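Okay, Sunday thread. I've spent the summer teaching a surgical robot to sew by driving it myself, and people keep asking what that means day to day. So, a long one! 🧵

**1/** The setup first. I sit at a console with two hand controllers and a foot pedal, and whatever my hands do, the arms do, only smaller. Every motion gets saved along with the video. Each saved stitch is one demo, and the demos are what the model learns from. We call the project Cluverance (I did not pick the name, please stop asking).

**2/** I'm not a surgeon. I came from the software side and learned to tie a knot on a shoelace taped to my desk. Then on foam. Then on the robot, where my nice shoelace skills were worth zero, because you can't feel anything through the controllers. You watch the thread and guess the pull from how straight it looks.

**3/** We have 1513 demos in the set as of Friday. That sounds like a lot until you find out how many are just me picking the needle up, dropping it, and picking it up again. We keep a bunch of those, by the way! More on that in a minute.

**4/** A "task" for us is one interrupted stitch: needle through both sides, pull the thread along, wrap, grab the tail, tighten, do it again the other way, cut. Every stitch stands alone with its own knot. I like that for collecting data, because if one goes badly you save it with a bad mark and move along to the next.

**5/** The grab is where I lose the most time. The tail is short and thin and it curls wherever it feels like curling, and you have to close the jaws on that and not on the long strand right next to it. My trick is to come in low, stop, breathe, then close. The stop shows up in the data, so now the robot pauses there too. It learned my nervous habit 😅

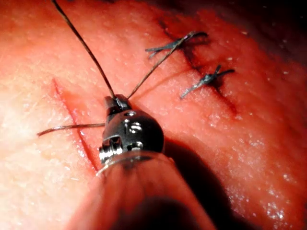

**6/** Why not just program the moves in and skip the demos? Thread and soft tissue never sit the same way twice, so a fixed list of moves falls apart after a stitch or so. With demos, the model gets to see lots of different starts and what a person did about each one.

**7/** Okay, the drops. Early on we threw out every messy demo and trained on the pretty ones only. The robot looked fantastic right up to its first mistake, and then it just sort of hovered there. It had never seen anybody fix anything! Now I record fumbles and fixes on purpose, and we have 375 of those tagged by hand.

**8/** Tagging is the boring half of the job and I'll defend it forever. For each demo somebody marks where the grab starts, where the knot goes snug, and whether the thread got pulled too hard. I put on a podcast and a big sweater and get through maybe a batch before lunch.

**9/** Things I'd tell anyone starting out driving:
- Move slower than feels right.
- Use the pedal. Reset your hands before your wrists are in a pretzel.
- Watch the tip of the tool and let the rest blur.
- Quit when you get annoyed. Annoyed demos are bad demos and the model will copy every jerk.

**10/** On that last one, my limit is 20 stitches in a sitting. I tried going past it for a week and my knots got looser and looser. I only caught it while tagging. Now there's a sticky note on the console that says STOP in very large letters.

**11/** We swapped controllers in August, from the old Resik pair to a set from Celmont, and wow, it took me over 18 sessions to feel normal again. The new grips are lighter, so I kept overshooting. We keep the demos from before and after the swap in separate folders for now and I still don't know if mixing them is a good idea. If you've done this, please come tell me how it went.

**12/** Somebody asked if I can spot my own style when the robot runs by itself. Oh, totally. It tilts the wrist a little early before the second wrap, exactly like I do. Watching that for the first time was very strange and kind of sweet.

**13/** Next up is a second driver, so the model stops picking up only my quirks. She starts in October, left-handed, which should shake things up nicely. I've cleared her a shelf and given her the good chair.

**14/** That's my Sunday. Questions welcome, I'll get to them tonight after dinner. And yes, the shoelace is still taped to the desk.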